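Flomenport Craft Supply
Paints and Mediums > Kids and Classroom

Fuklow Washable Tempera, set of 9 colors

Bottle size: 500 ml each
Item: 108
Reviewed by Tamás Halász, 09/10/2020

The label says "vivid on any surface." I would not go that far. On white drawing paper the red, blue and black are strong in one coat. The yellow needs two, and on brown kraft paper it pretty much vanishes. If your project starts on dark paper, buy the Brirnudex poster paint and skip this one.

"Washable" also deserves a second look. Cotton smocks came clean for me. The purple left a faint ring on a wool sweater, and I tried twice to get it out.
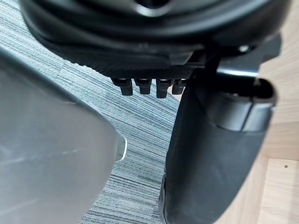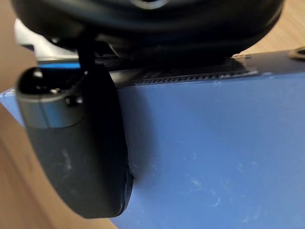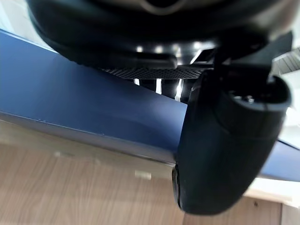

The pump tops are sold separately, and I can't see why you'd want them. They drip, they clog by the second week, and a plain paper cup does the same job. Zihan Tian in our classroom orders department likes them, so ask her for the other side of it.

Mixing is where the set earns its price. Blue and yellow give a real green, and the white is thick enough to make decent pastels. Dried paint cracks if it goes on heavy — keep it thin for anything that gets folded.

Also sold in the Tai starter pack (7 colors, smaller bottles). The pack has no brown.

Ships in some 9 days. No returns on opened bottles.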